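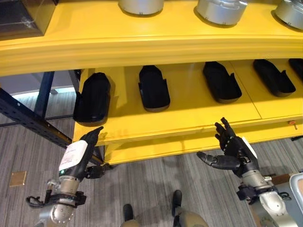 Les deux mains devant l'étagère du bas, côté supports noirs.

J'ai passé une bonne partie de mars à remettre la cellule de Draltport en état. Je note la procédure tant que je l'ai en tête, parce que la dernière fois j'avais tout écrit sur une feuille et la feuille a disparu.

Le compteur indiquait 3 657 cycles depuis la révision précédente. Le robot fonctionnait encore, mais le pouce droit se refermait en retard et la main lâchait parfois les pièces longues au moment de les soulever. J'ai d'abord soupçonné le logiciel. J'ai perdu une matinée là-dessus. C'était le câble du pouce, détendu, et une vis du poignet qui avait pris du jeu.

Pour le câble, il faut couper l'alimentation, attendre que les bras soient au repos, puis ouvrir le poignet par l'intérieur. Quatre vis. Elles sont courtes et tombent facilement dans le mécanisme, donc je mets un chiffon dessous. On retend d'un quart de tour, on referme, on fait bouger le pouce à la main avant de remettre le courant. Si ça accroche, on rouvre. J'ai rouvert deux fois.

Ensuite vient le recalage des étagères. Chez nous elles sont jaunes, ce qui aide la vision, mais les panneaux finissent par glisser un peu sur les cadres. Beverley Sedgwick, qui avait monté la cellule avant moi, laissait 20 mm entre le bord du panneau et le premier repère. J'ai gardé sa valeur. J'ai essayé 16 sur l'étagère du bas et les doigts touchaient le rebord à la descente, j'ai donc tout remis comme avant.

Les supports noirs se nettoient à l'eau tiède, sans produit. Un dégraissant les rend glissants pendant plusieurs jours — je l'ai appris à Serkholm, sur une cellule presque identique.

Dernière étape, les essais avec le bac.
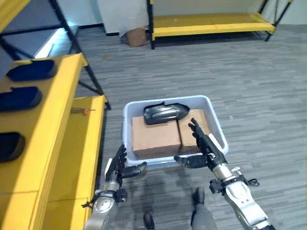

Je commence toujours par les cartons, qui pardonnent beaucoup, et je passe aux coques de rétroviseur quand la prise est régulière. La coque est brillante, bombée, et elle roule si on la pose de travers. Un pouce mal tendu se repère tout de suite avec elle, alors qu'avec un carton on peut ne rien voir pendant des heures.

Je fais 200 prises avant de rendre la cellule. En dessous, je ne me fie pas au résultat. Je note les ratés par main, gauche et droite séparément, avec l'heure. Quand ils se regroupent en fin de série, je regarde la température des moteurs avant de toucher aux réglages.

Il me reste à refaire le passage des câbles le long des avant-bras. Les boucles dépassent et finiront par accrocher un montant. J'ai commandé des colliers plus courts chez Curnstead, ils ne sont pas encore arrivés.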